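Prasgate votes to keep its potato, narrowly

August 30, 2021

The town of Prasgate will go on calling itself the Home of the Brorik Potato for at least another year, after a meeting on the subject ran well past the hour when the library usually turns off its lights.

The vote was 20 to 18. It was advisory, meaning the town council may ignore it, and the council has a strong record in that area.

At issue was the wording on the welcome sign at the east end of Main Street, which has made the same claim since the sign went up. The Brorik is a pale, roundish potato with thin skin and, according to the people who like it, a flavor. According to the people who don't, it boils to paste if you look away and fries about as well as a wet sponge. Both camps were well represented on the folding chairs.

The trouble started in spring, when the neighboring town of Skinar put up a sign of its own. It also says Home of the Brorik Potato. It is bigger than the Prasgate sign and has a light on it.

Skinar bases its claim on an old seed catalog that lists a grower at a Skinar address. Prasgate bases its claim on having said so first. There was some discussion at the meeting of whether the grower's field might have crossed the town line, which would make both signs correct and please no one at all. A map was produced. It turned out to show drainage.

Supporters of a change had come with ideas. One group wanted "A Friendly Place to Stop," which was criticized on the grounds that people might. Another proposed dropping the slogan altogether and leaving the name of the town, a plan that would save money on paint and was therefore viewed with suspicion. A third suggestion, "The Original Home of the Brorik Potato," drew the loudest applause of the evening until it was pointed out that the sign is not wide enough.

Replacing the sign would cost $382, a figure that includes the posts. Keeping the posts would bring the price down, but the posts lean, and opinion was split on whether a new sign should lean with them or be mounted straight and look crooked by comparison. That took up most of the second hour.

Those in favor of keeping the slogan made the case that the potato is the only thing people from elsewhere know about Prasgate. Those against made the same case, in a different tone.

There is also the matter of how many Broriks are still grown in town. The last farm to plant them for sale switched to squash a while back, and what remains is a few backyard rows and a bed behind the elementary school, where this year's crop did well until the deer heard. The farm stand on Route 9 does carry them in season. They come from Skinar.

That last fact was read into the record over objections.

The annual potato supper will go ahead in September as planned, in the church hall, with seatings at five and six-thirty. The menu is potato soup, scalloped potatoes and ham. A motion to add french fries failed for the reasons given above. Tickets are $2 for children and may be bought at the hardware store or at the door, although the door ran out last year and some families had to be sent home with rolls.

Skinar has scheduled its own supper for the same evening. Its organizers say the date was picked months ago and is a coincidence. Theirs will have a band.

The Prasgate council takes up the sign again at its next regular session, after the culvert and before the complaint over the culvert. Members have been asked to drive past the sign beforehand and form a view. Residents who could not attend the meeting may leave written comments in the box at the town office, the one marked Water Bills, and should write "potato" on the envelope so that it isn't mistaken for a payment.

Anyone with a photograph of the original sign, or of a Brorik grown inside town limits before the squash, is asked to bring it along too. Prints will be copied at the front desk and handed back the same day, provided the copier is working. Actual potatoes are welcome at the supper but should not be put in the box, which has a narrow slot and was emptied once already this summer with a spoon. 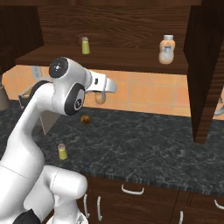 Donations of ham for the supper can be dropped off at the church kitchen any morning before ten. Please use the side entrance, and label the ham.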